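Wostov Shed
@wostovshed
19 February 2023

Decided this is the year I stop owning computers I can't explain. Starting with the Dell tower that has been holding the spare room door open since September. Thread, probably a long one.

2/ Background: it came out of an office clearance. I paid $14 for it. The monitor that came with it was free and worth every cent.

3/ The complaint, as far as there is one, is that it takes long enough to start that you can make toast. Both sides. Then it beeps at you like you've left the fridge open.

4/ The internet says beeping is nearly always memory. The internet also says it's nearly always the power supply, the board, dust, or my attitude. I've gone with memory, it being the cheapest one to be wrong about.

5/ Priced up a new machine first, for balance. $900 for the sensible one, and that was before the bloke in the shop started on about extended warranties. $585 for the one he didn't want to sell me. So: memory.

6/ Things I have learned about desktop cases before even getting the lid off. They weigh more than they look. The corners are aimed at your shins by a trained professional. There's always one cable behind the desk that isn't attached to anything and you have to keep it forever.

7/ If you're following along at home, pull the power cord out of the wall, then hold the front button in for a few seconds. Then touch some bare metal on the case so you're not carrying a charge from your socks. I wear wool socks. I'm basically a storm.

8/ Lay it down on its side. I spent years working on these upright, crouched over with a torch in my teeth, and I'd like those years back. Memory goes in far more easily when gravity is on your side.
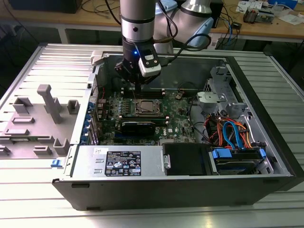

Wostov Shed
@wostovshed

9/ Lid off, memory slots up near the top of the board. Processor sits in the middle under its metal bracket, graphics card below that. If you only learn three things in a computer, learn those three and you can nod along at most barbecues.

10/ I'm very fond of the coloured plastic. Blue clips on the hard drive, blue tabs on the slot covers. Somebody at Dell sat in a meeting and argued for the blue bits, and I hope they got a nice lunch out of it.

11/ Less fond of the cables. Orange, red, blue and black, all in a bundle, looping about the place like a garden hose in winter. You want to tidy them. Don't. Every cable I have ever tidied has turned out to be load-bearing.

12/ The little round battery on the board keeps the clock going when the power's off. If your old machine insists it's some year when you still had hair, that's the part to swap. Supermarket, next to the chewing gum. Check the number stamped on the old one before you go.

13/ Now the memory itself. There's a latch at the end of each slot, sometimes at both ends. Push it outward and the stick pops up a bit. Hold it by the edges and lift straight. There's a notch along the bottom and it only goes back in one way, which won't stop you trying the other.

14/ Going back in takes more force than feels polite. You press down until it clicks and the latch swings over by itself. First time I did this I stopped halfway out of good manners and spent an evening blaming the power supply.

15/ Speaking of which, the power supply is the silver box with the label full of certification symbols. It's the one part I leave alone. Unscrew it from the case if you have to replace it, but don't open it up to see what's in there. What's in there is a hospital visit.

16/ Someone's asked in the replies where I get parts. Mostly Fullari, who post things in boxes nine sizes too big, and the Plistel bin at the tip shop if you get there early and have elbows.

17/ Someone else has asked why I don't just buy a laptop. I have a laptop. It's glued shut and it knows I resent it.

18/ Dust report, for those who only come here for the dust report: use short bursts of air, outside if you can, and hold the fan blades still with a finger while you do it. Not the vacuum cleaner. I know it's right there.

19/ Plan from here is one stick at a time. Try it in the first slot, start the machine, listen for beeps, write it down, swap. Dull as a wet weekend but you do end up knowing which one is the dud.

20/ More when there's more. The spare room door is currently being held open by a bag of rice.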